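Saturday, June, started 2 pm

Thermal paste spread tests, round two. I've been looking forward to this all week! Saturnino Quintana brought over two syringes of the Vahidi grey and half a tub of the old Hurkden stuff, so we finally have enough to compare them properly on glass. Method is the same as last time: dab in the middle, glass slide on top, 764 g weight, wait, trace the blob on graph paper.
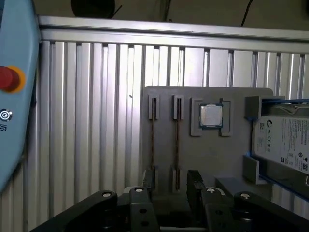
The Hurkden paste is far stiffer than I remembered, and I love how clean its edge is once the weight comes off. Keeping the slide level matters more than I'd thought, because the first blob crept sideways and I had to bin it. Anything set across those ridges on the slotted aluminium table is going to want a flat tile underneath, so tile first, slide second from now on.

Vahidi grey went out to a 42 mm circle, nearly perfectly round. Hurkden stopped well short. Temperature in the room was 13 when I started (chilly!) and I'd like to redo both with the heater going.

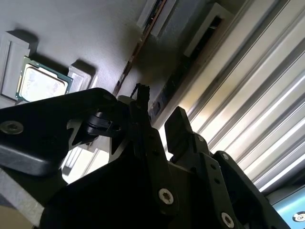

Second thing to sort out is the clamp, as a loose weight is a clumsy way to press anything. Saturnino reckons a screw-down frame with proper springs would give us the same squeeze every time, and I'm very keen. For the screws I'd go for a big round head with a recessed hex socket, like the silver one on the black plate, so I can turn it with a long key and feel when it bites. Lavport has springs in stock, must ring them.
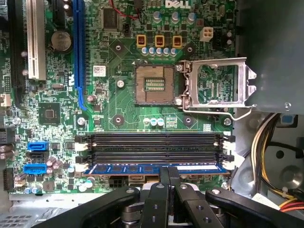

Glass is lovely for watching the paste move, but sooner or later we need a real chip and cooler. Bosari's notes say a centre dab beats a cross pattern and I'm itching to check. On the green Dell board the socket has no processor in it and the contacts are bare, so paste stays well away from there until a chip is in and the plate is down. Cap on the syringe between dabs, too.

To do: heater, tile, springs, more graph paper. Ask Saturnino which batch the Hurkden tub came from.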